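Cleaning and Dressing a Cream Leather Sofa

Applies to: finished (pigmented) leather in cream, ivory and other pale shades. Not suitable for suede, nubuck or unfinished aniline leather.

This page covers routine cleaning of a pale leather sofa with stitched panels, followed by putting the loose cushions back. The method is the same for the Kindholm and Pirklow frames we have in the workshop. The stitching pattern differs between them, but the finish behaves the same way.

Before you start

Check that the leather is finished. Put one drop of clean water on a hidden part, such as the back of the outer arm near the floor. On finished leather the drop sits on the surface. If it soaks in and leaves a dark spot, stop and ask an upholsterer.

You will need:

Vacuum cleaner with a soft brush head
2 white cotton cloths, lint free
Soft horsehair or nylon brush, the size of a nail brush
Leather cleaner for finished leather, water based
Leather cream, colorless
Bowl of clean lukewarm water
Old sheet or towel for the floor

Use white cloths only. Dye from a colored cloth can transfer to pale leather when damp. Do not use dish soap, vinegar, baby wipes, or furniture polish containing silicone. Silicone leaves a film that stops the cream from reaching the surface.

Step 1. Clear the sofa

Take off throws and loose cushions. If the back cushions are attached, fold them forward as far as they will go without straining the seam. Do not pull on the stitching. Lay the sheet along the front edge where the seat meets the carpet.

Step 2. Vacuum

Use the brush head at the lowest suction setting. Work from the top of the back down to the seat, then along the arms. On channel-stitched panels, run the brush along the channel first and across it second. Grit collects in the stitch holes and will scratch the finish if you wipe over it.

For the gap between seat and back, use the crevice tool with a cloth around the end. The bare plastic edge can mark the leather – this is the most common damage we see from home cleaning.

Step 3. Test the cleaner

Put a small amount of cleaner on a damp cloth and wipe the hidden area you used for the water test. Wait until it is dry. Look for a change in color or a tacky feel. If the cloth picks up cream pigment, the finish is worn and should be repaired before cleaning.

Step 4. Clean one panel at a time

Dampen the cloth and wring it out. Apply the cleaner to the cloth, never straight to the sofa. Wipe the panel from seam to seam with light, overlapping passes. Stopping in the middle of a panel tends to leave a tide line.

Use the small brush on the stitching only. Hold it flat and move it in the direction of the thread. Wipe the loosened dirt away with the second cloth, rinsed in clean water.

Armrests and the front edge of the seat take the most skin oil and may need a second pass. Let the panel dry before repeating. Do not scrub harder to avoid a second pass.

Blue marks from denim are a separate problem. Fresh dye transfer will often lift with ordinary cleaner. Old transfer usually will not, and solvent removers can take the finish off with it.

Step 5. Dry

Leave the sofa at room temperature with the windows open if the weather allows. Keep heaters and hair dryers away from it. Creases in the seat are normal in use and will not disappear with cleaning.

Step 6. Apply the cream

Put a small amount on a dry cloth and spread it thinly. A full sofa needs less than most people expect. Wait for the time stated on the container, then buff with a clean dry cloth. The surface should not feel greasy. If it does, keep buffing.

Twice a year is enough in most homes. In a heated, dry room, add one more application in January.

Step 7. Put the cushions back

Loose fabric cushions are the main source of color transfer after denim. Before a teal, navy or red cushion goes on pale leather, do a rub test: press a damp white cloth on the fabric and rub 100 times. Any color on the cloth means the cushion should be washed again or kept on a different chair. The Pakel knit covers passed in our test after one wash. The Cabrera covers needed 2.

Hold the cushion by both sides and lower it onto the seat. Do not drag it. Zippers and piping go to the underside or the back, clear of the leather. A knit cover hides lint well but also holds grit, so shake it out away from the sofa first.

Teal cushion held over the cream leather seat in the last view:
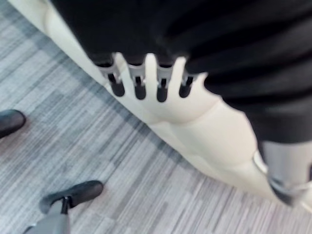
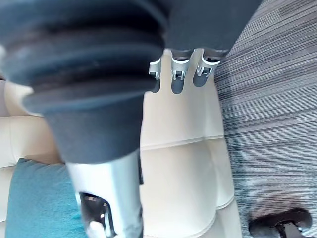
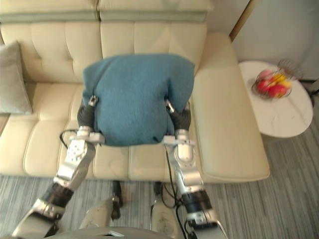 Reader comments

Pirklow owner: On mine the rub test came up clean with plain water, but the cushion still left a faint green patch after a summer in a sunny room. I would repeat the test with a little leather cream on the cloth, as the oils seem to pull out dye that water does not. The patch came off with two passes of cleaner, one panel only. I also turn the cushions every week now and leave the seat uncovered overnight after using cream. The instructions give no waiting time between Step 6 and Step 7, and I think that matters more than the brand of cover.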